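What went wrong in June

So this is the part of the report I was dreading! On run 31 the hand just stopped listening. We sent the open command, the log said OK, and the fingers stayed put (I hit the e-stop, slightly late). Annick Bélanger and I spent two days blaming the wiring before we found a timeout I'd set to 21 ms in the Storna driver.

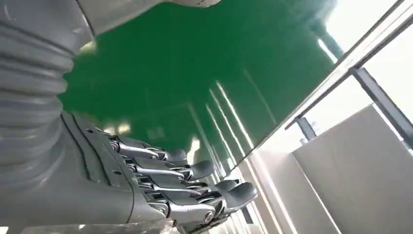 Figure 4. The hand over the green floor, fingers partly curled.

We set it to 448 and reran everything.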